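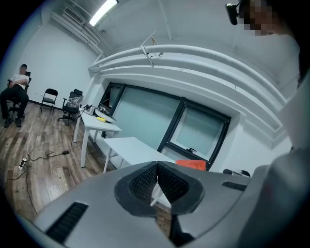 Close up: grey housing, black slotted vents.

Nikadau coupe, pre-storage safety check
Sep 23, 2026

I go through this list every fall before the car gets tucked away, and then again in March when it comes back out. It started as a scribble inside the lid of my toolbox and it has grown a lot since then (my comments are longer than the checks now, sorry!). Mine is the Nikadau with the Divow engine and the old drum brakes at the back, so if you have the later car, skip whatever doesn't fit.

BEFORE LIFTING

Wheels chocked, parking brake on: OK
It holds on my driveway, just. Six clicks on the lever and I'd like it at four. Cable adjustment goes on the winter list.

Jack stands, pins and feet: OK
Bought new ones after the old pair got rusty at the welds. Worth every penny.

Battery disconnected, negative lead first: OK
The clamp was furry again so I cleaned it with baking soda and an old toothbrush.

TIRES AND WHEELS

Pressures cold: FIXED
Book says 23 psi all round. Left rear was 2 low, same as last year, and I still can't find a leak. I've put a new valve core in it and we'll see what March brings.

Tread and sidewalls: OK, WATCH
Plenty of tread, but there are fine cracks starting on the inner sidewall of the right front. The tires are Panyasiri cross-plies and they look so good on this car that I keep putting off the switch to radials. They get one more summer if the cracks don't grow.

Wheel nuts: OK
All tight. One has a rounded corner and I swear at it every time.

BRAKES

Fluid level and color: CHANGE
It's the color of iced tea. I'll flush it before the car goes under the cover, along with the clutch fluid, as they share a reservoir.

Front pads: OK
Lots left. I don't drive it hard enough to wear them, really.

Rear drums and shoes: NOT DONE
Couldn't get the left drum off and it was getting dark. The car doesn't go out again until I've had a look in there.

Hoses: OK
Bent each one and looked for splits. Nothing. The front ones are the Wutska replacements and they still feel like new rubber.

FUEL AND ENGINE BAY

Fuel lines, tank to pump: OK
I run a paper towel along every joint and then sniff it. Not very scientific, but it found a weeping clip for me two years back and I've done it that way ever since.

Fire extinguisher: REPLACE
Needle's still in the green but the service date has passed. Already ordered, and this time it's going on a bracket where I can reach it with my belt on.

Fan belt: OK
A bit shiny. Spare is in the trunk under the mat.

Coolant: OK
50 percent antifreeze, checked with the tester. The car hit its normal temperature on the last run and stayed there.

Oil leaks: well, it's an old car
Same drip off the back of the sump, same tray underneath it. No worse than in the spring.

LIGHTS, GLASS AND BELTS

Headlights, turn signals, brake lights: FIXED
Right brake light was out. It was the earth, it's always the earth! Scraped the contact clean and it came right back.

Wipers: OK
They smear a little. I don't take it out in the rain if I can help it.

Seat belts: OK
Pulled both all the way out and looked for fraying. The passenger buckle wants a firm push, so tell whoever is riding with you.

STILL TO DO

Left rear drum off, shoes checked
Brake and clutch fluid flushed
Parking brake cable adjusted
New extinguisher and bracket fitted
Parts order came to 135 dollars with shipping, and I forgot the drain plug washer, so that's another order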